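Section 4: Fitting the Rear Rack and Setting Up the Pannier Rails

Read this section through before you start. The steps apply to the Plido touring rack on frames with threaded eyelets at the dropout and seat stay. For frames without eyelets, see Section 6, Luvell Clamp Kit.

Tools needed
4 mm and 5 mm hex keys
8 mm open wrench
Grease
Tape measure

Fitting the rack

1. Shift the chain onto the smallest rear cog and stand the bike upright in a work stand or against a wall.

2. Clean the eyelets with a dry rag. Put a small amount of grease on each bolt.

3. Hold the rack over the rear wheel with the long end of the deck pointing back. Start both lower bolts by hand. Do not tighten them yet.

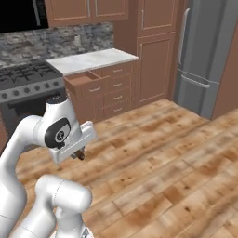

4. Slide the two front stays into the deck and swing them down to the seat stay eyelets. The stays can be bent slightly by hand to line up. Do not bend the same stay more than once.

5. Level the deck, then tighten the lower bolts, followed by the upper bolts.

6. Spin the wheel. Check that no bolt end touches the chain or the smallest cog. If one does, remove it and add one of the thin washers from bag 2 between the rack and the frame.

CAUTION: Do not use the rack to carry a child seat or to tow a trailer.

Note: Racks with a serial number ending in 447 have a longer left stay to clear a disc brake caliper. The stays on these racks are marked L and R and cannot be swapped.

Setting the pannier rails

7. Loosen the rail bolts and set both rails to the same height. For Marchand bags, use the lower holes. For most other bags, use the upper holes.

8. Hang the bags and turn the pedals backward. Your heel should clear the bag at every point. If it does not, move the bag hooks toward the rear.

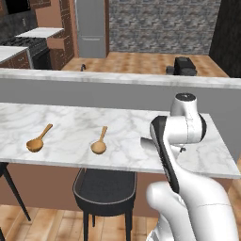 After the first ride

9. Check every bolt after the first day of riding, and again every 400 miles. Replace any lock nut that turns freely by hand.

Spare bolts and washers are sold as Drilonlow pack 119.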